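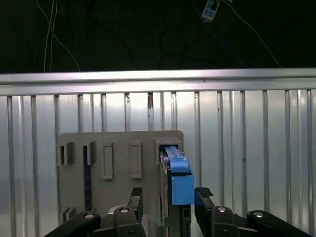 Cables and a small power strip above an aluminum rail

The Brukbridge hepatitis A outbreak was a local outbreak of hepatitis A in the port town of Brukbridge and the neighboring district of Skarmont. It began in May and led to 167 confirmed cases, 17 of which needed hospital care. No deaths were recorded.

Background

Hepatitis A is a viral infection of the liver, spread mainly through contaminated food or water and through close contact. Symptoms can take several weeks to appear, which makes the source of an outbreak hard to trace. Before the outbreak, Brukbridge had reported no more than five cases in any year, most of them in returning travelers.

Course

The first patients were seen at the Zariņš Clinic on the east side of town. Interviews pointed to chilled shellfish sold at the harbor market, and the district health office closed the market's seafood hall on a Monday. Later cases were mostly household contacts of earlier patients — including several in Skarmont, where no shellfish from the market had been sold.

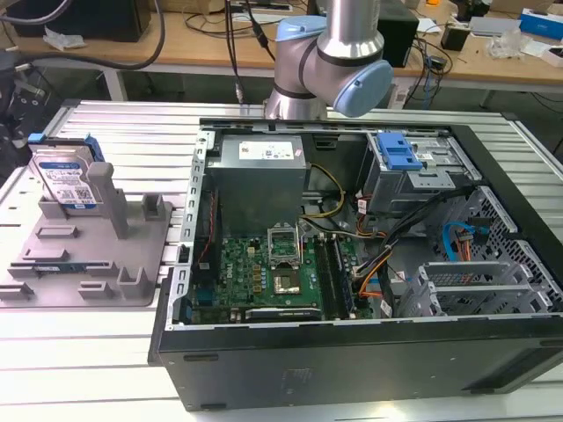
Response

The health office offered free vaccination to household contacts and food workers. More than 300 doses were given in the first week at the clinic and at a temporary site in the Drernari ferry terminal. School kitchens stayed open but stopped serving raw food. Restaurants were asked to keep staff with symptoms at home.

The seafood hall reopened after new rules on supplier records and hand-washing stations came into force. Skarmont adopted the same rules the following season.

See also

Drernari ferry terminal
Food safety in Skarmont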